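Court interpreter Birgit Heitmann on 2 decades of criminal hearings

Birgit Heitmann has sat beside defendants in burglary cases, assault cases and one murder trial that ran from March until the first week of summer. She is a court interpreter, working between German and English, and most of her days are spent in arraignments and bail hearings that last less than half an hour.

We met at her apartment on Skutesgate on a weekday afternoon. She had a hearing the next morning and had been reading the charging papers before I came.

"People think the trial is the hard part," Heitmann said. "For me it's the arraignment. The judge reads the rights fast, the way you read something you have read 300 times that year. The person next to me is hearing it once." 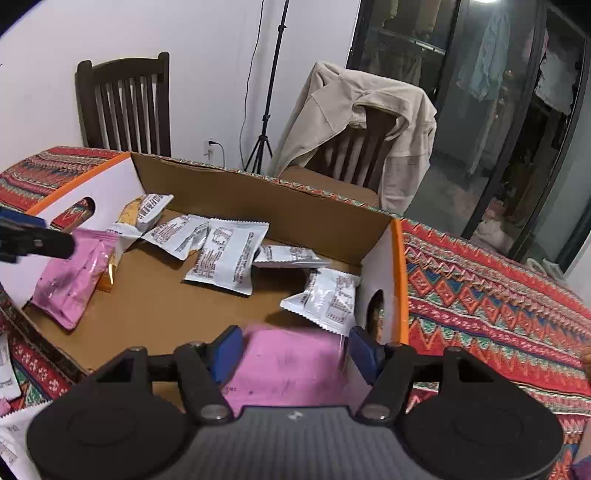 Getting the words right

Heitmann started out translating manuals for Plukico, an equipment company, and took the court exam after a friend told her the county was short of interpreters. She passed on her second try. Her first assignment was a shoplifting case, and she said she was so nervous that she interpreted the bailiff's instructions to the wrong person.

Legal terms that look simple cause the most trouble. She gave "competency" as one of them. A judge can order an evaluation to find out if a defendant understands the charges and can help the defense lawyer. Defendants often hear it as a decision about guilt.

"I can't explain it to them," she said. "If they look confused, I tell the court that the interpreter believes there is a misunderstanding. Then the lawyer has to deal with it. I only say what was said."

That includes swearing. It also includes half sentences, repeated words and answers that don't match the question. She does not clean up a witness's grammar, she said, and she does not soften a threat. 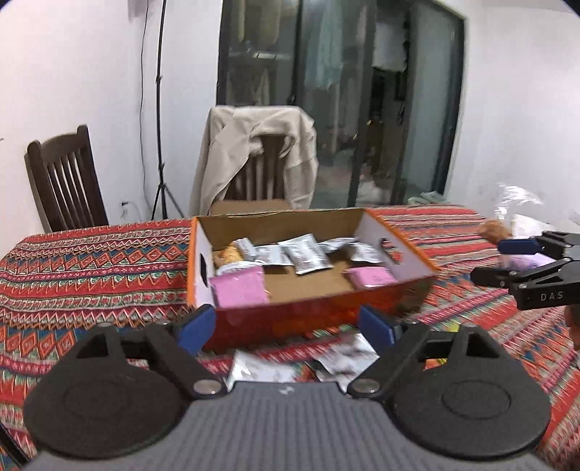
Heitmann keeps a notebook for every long case and shreds it when the case is closed. During the murder trial she worked with a second interpreter, Henrike Hellwig, and the two switched every half hour. They wrote numbers and names down for each other on a shared pad, since those are the first things a tired interpreter gets wrong. At home she prepares at a table with a zigzag-patterned cloth on it, reading the file aloud in both languages. She does the police reports first and the medical testimony last.

The file in that trial was 549 pages long, and she was given it 5 days before jury selection. She asked the court for more time and got one extra day.

Hellwig, reached by phone, remembered the medical examiner's testimony as the worst stretch. "He talked for almost 2 hours and never looked up," she said. "Birgit raised her hand and asked the judge to slow him down. I would have waited too long."

Pay and rules

Interpreters in the county are paid by the half day. Travel is covered for the outlying courthouses, such as the one in Pinel, but waiting time past the half day has been in dispute for years. Heitmann said she has sent in claims for it and been paid for some of them.

She may not talk with a defendant outside the hearing unless the lawyer is in the room. Families come up to her in the hallway anyway and ask how it is going. She tells them to speak with the attorney.

Asked if she ever turns down a case, she said she has done it once, after recognizing the victim's name. The clerk at the Ikonen courthouse found a replacement the same day.

She does not follow cases after her part is over, and she said she usually learns of a sentence from the newspaper, if she learns of it at all. The hearing she was preparing for when we spoke was a bail review, set for 9 a.m.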